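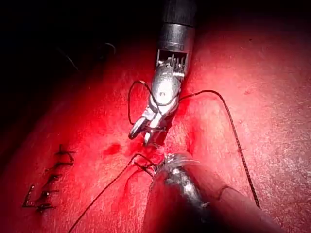 Two instruments at the suture site, braided thread wound over the upper one.

Home | Programs | Grants | Reports | Contact

Uvbridge student robotics project -- progress report to the Requena fund
February 14, 2021

Short one this time, grant paperwork for the second half is due and we're behind on it.

Where we are. The suturing group is up to 12 students, all past the safety module. Of the $3000 equipment line most went to thread and replacement instruments. Receipts are in the Pomov folder. Still waiting on one invoice.

Work since October: the students label each stitch by step -- needle pickup, pass, pull, wrap, knot, cut. They wrote the step list themselves and rewrote it twice, mostly over where a wrap ends and a knot begins. Labels now go into the Osano sheet the same day, which fixed the backlog we complained about in the last report.
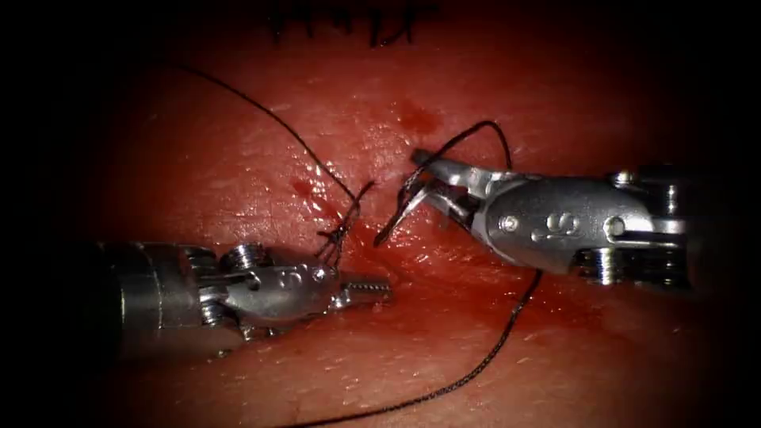
Thread handling is still the slow part. Long tails get in the way of the other instrument and the students lose time clearing them before the next throw. We are trying shorter lengths, 20 cm to start. Too early to say much. Two of the newer students are also working on a tool that flags segments where the thread crosses the jaws, it runs but it misses alot.

Hours: 40 bench hours used this period, a bit under plan. Scheduling, not intrest.
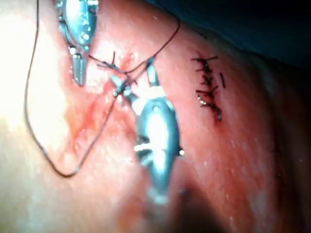
Knot tied between the grippers; finished row of interrupted stitches at right.

Next period:
- second pass on the labels, with pairs swapping sheets
- tail length comparison written up
- draft of the student poster

One ask. Could the unspent travel money move to supplies? Nobody is traveling this spring and we go through thread fast. Need a yes or no before we place the next order.

Full budget table to follow seperately.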